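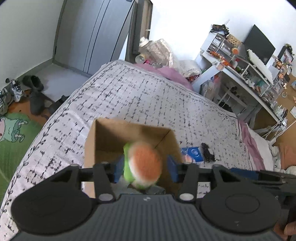
An operator at the Zelldale site asked, in a comment on the previous edition of this section, whether an item should be let go above the box or lowered until it rests on something. The earlier text allowed both, and operators trained from it had been doing both, sometimes within one session. The steps below have been rewritten in reply. Lowering is now the standard method for all packing tasks, and the release step (step 9 of 4.3) replaces the former wording in full.

Section 4. Recording a Packing Demonstration by Hand

Revised 4/20/18

4.1 Purpose of this section

This section explains how to record a packing demonstration with the Rorkon hand-held gripper. In a packing demonstration, the operator picks up household items one at a time and places them in an open box. The recordings are later used to teach the Inthanon arm to carry out the same task without an operator.

The section applies to work done in homes and other furnished rooms as well as at the bench. Remote control of the arm is covered in Section 5. The two methods must not be mixed within one session.

4.2 Before you begin

1. Confirm that the gripper battery is charged to at least 80 percent. A session started below this level may end before the last item is packed, and an incomplete session cannot be joined to a later one.

2. Inspect both finger pads. Wipe them with a dry cloth. Replace any pad that is torn, loose or shiny with wear. Pads are supplied in pairs and must be replaced in pairs.

3. Open and close the gripper fully several times. The fingers must meet evenly and return without sticking. Do not oil the linkage.

4. Check the camera lens for dust and fingerprints. Use only the lens cloth supplied in the case.

5. Choose a surface for the box. A bed, table, desk or floor is acceptable. On a soft surface, press down on the empty box before starting and make sure that it does not tip when a hand is rested on one side.

6. Fold the flaps of the box outward or remove them. A flap that falls inward during a recording will hide the items and may catch on the linkage.

7. Set out the items to be packed within easy reach. Leave enough space between them for the fingers to close on one item without pushing another.

8. Remove letters, identity cards, prescriptions and similar papers from the area, and turn off any screen showing private information.

Note: The room does not need to be tidied for a recording. Furniture, bedding, shoes and personal goods may stay where they are normally kept, provided that the operator can move safely. Rooms arranged specially for a session tend to resemble one another, and the arm learns less from them.

Caution: Keep floor mats, cables and footwear out of the path in which you will be stepping. The operator's attention is on the fingers during a recording and not on the floor.

4.3 Recording the demonstration

1. Stand or kneel so that the box is directly in front of you. You should be able to reach the far wall of the box without leaning on it.

2. Hold the gripper by its handle with the camera facing the work. Keep your free hand away from the opening of the box.

3. Start the recording. Wait until the tone sounds, then hold the gripper still for two seconds with the fingers fully open. The software uses this pause to set the starting position.

4. Move toward the first item at a steady speed. Turn your wrist before you reach the item. Late turns are hard for the arm to copy and are a common cause of rejected recordings.

5. Place one finger on each side of the item. For rounded items, close on the widest part. For packets and soft wrapping, take hold of a part that has something firm inside it. Do not pick up a packet by its sealed edge.

6. Close the fingers until the item no longer shifts, and then stop squeezing. The force you apply is recorded along with the movement.

7. Lift the item straight up until it is clear of the surface and of the walls of the box. Pause briefly.

8. Carry the item over the opening. Keep it level if its shape allows. Do not pass it over the camera side of the gripper or change your grip in the air.

9. Lower the item into the box until it touches the bottom, or touches an item already packed, and open the fingers only then. Do not drop or toss the item. If a packed item is in the way, choose a free place beside it.

10. Raise the gripper straight up with the fingers open. Move sideways only when both fingers are above the top edge of the box.

11. Repeat steps 4 through 10 for each remaining item.

12. When the last item has been packed, return the gripper to its starting position, hold it still for two seconds, and stop the recording.

Caution: Never place your free hand between the finger pads or behind the linkage bars. The bars close together as the fingers close and can pinch the skin.

Caution: Do not use glass, open containers of liquid, medicines or sharp tools as items for packing.

4.4 Mistakes during a recording

A recording does not have to be perfect. If an item slips, pick it up again in the normal way and continue. A natural correction is useful, and the arm will need to make the same correction itself.

Stop and discard the recording in the following cases:

The box has moved more than a hand's width or has fallen over.

An item was touched or moved with the free hand.

The camera was covered, knocked or turned toward a person's face.

Another person entered the working area and handled the items.

The warning light on the gripper turned red at any time.

To discard a recording, hold the trigger closed for five seconds after stopping. Empty the box, set the items out again, and begin from step 1 of 4.3. Do not try to resume from the point at which the fault occurred.

Note: Fast movement blurs the camera picture. A small amount of blur while an item is being carried is acceptable. Blur during grasping or release is not, as the software needs a clear view of the finger pads at those two points. Slow down for both, even if the rest of the movement is quick.

4.5 Varying the demonstrations

Each session should contain several recordings of the same task. Between one recording and the next, change at least one of the following:

1. The order in which the items are packed.

2. The position of the items on the surface.

3. The angle of the box in relation to the operator.

4. The lighting, by opening or closing a curtain or switching on a lamp.

Do not change the height of the box and the set of items at the same time. If a new set of items is introduced, begin a new session and enter the change in the log.

Operators who are left-handed should record with the left hand – the software accepts either – and should mark this in the session log. Do not change hands partway through a session.

4.6 Checking and transferring the session

1. Connect the gripper to the computer with the cable supplied. Do not use an extension.

2. Open the session in the Jomport viewer and play each recording once at normal speed.

3. Confirm that the finger pads are visible at every grasp and every release.

4. Confirm that no faces, names or private papers can be read. Mark any such recording for removal.

5. Enter the room type, the surface under the box and the items used in the session log. Plain terms are sufficient, such as "bedroom, bed, small mixed items."

6. Select Transfer and wait for the message that the session has been accepted. Do not disconnect the gripper before the message appears.

If error 315 is shown, the starting pause was too short or the gripper was moving when the tone sounded. The recording cannot be repaired and must be made again. If the same error appears on a second attempt, carry out the calibration in Section 3 before recording further.

4.7 After the session

Return the gripper to its case with the fingers open. Storing it with the fingers closed will flatten the pads. Return all items to the place from which they were taken, and check the bottom of the box before it is folded flat.

Worn pads, cracked housings and loose pivot caps should be reported on the form at the back of this guide. A gripper with a loose pivot cap must be taken out of use until it has been serviced.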